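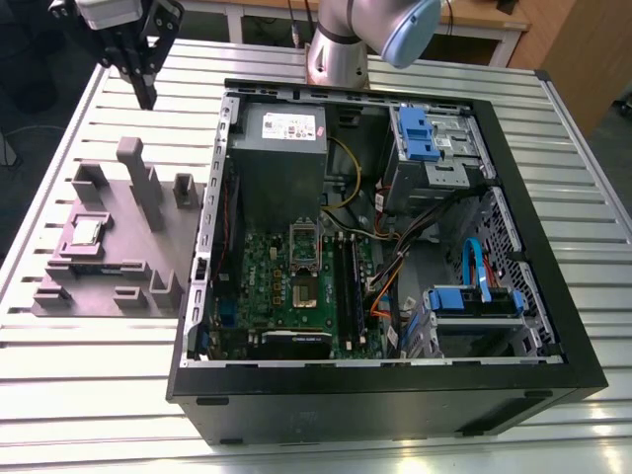 bellbird_sue
Went to the same open day at Raltstead and came away less impressed than you lot seem to be. We stood at the barrier for most of the afternoon session and I reckon a good refurb tech would have done the job in a quarter of the time.

ohmslaw
Which session were you in? The one after lunch had a long stoppage while they re-taught a position. The morning one ran better. They had an old Dell open on the bench, and the job was to get the processor into the socket and then deal with the memory.

bellbird_sue
The 2 pm. And yes, there was a stoppage.

kelpie_tin
I do this by hand for a living (school and council machines, mostly). Speed isn't what I'd be looking at. The socket is. Bend a pin and the board is scrap. Did anyone ask how they check alignment before letting go of the chip?

ohmslaw
Someone did. The answer was that the nest on the fixture sets the angle, so the arm only has to pick it up square and keep it that way. They quoted 147 placements since September without a damaged socket. That was on the handout as well.

kelpie_tin
147 isn't many. I'd want to see 1,000 before I let it near a customer's board.

grommet81
They said that themselves, to be fair. The Jenlow people had a slide saying the trial keeps going until 300 and then gets reviewed.

bellbird_sue
Reviewed by whom, though? Jenlow built the fixture and Vimell is paying for the trial. I asked and got a fairly vague answer.

ohmslaw
I took it that the Işık lab does the review. Could be wrong, it was noisy.

grommet81
No, Işık only wrote the control software. The review is Vimell's own.

bellbird_sue
So that's my point.

kelpie_tin
What about thermal paste and the cooler? That's half the labour on these jobs.

grommet81
Not part of the demo. A person does that at the next bench, same with the cables. They told us they have no plans to automate cables, and I don't blame them. Every model is routed differently.

kelpie_tin
Then I can't see where the saving is. You still need someone standing there who knows how to do the lot.

ohmslaw
One person across four benches was the idea. Whether that works with the stoppages, I don't know. Parking was free, by the way, and they're doing another one. Bookings through the Raltstead site, and pick the morning.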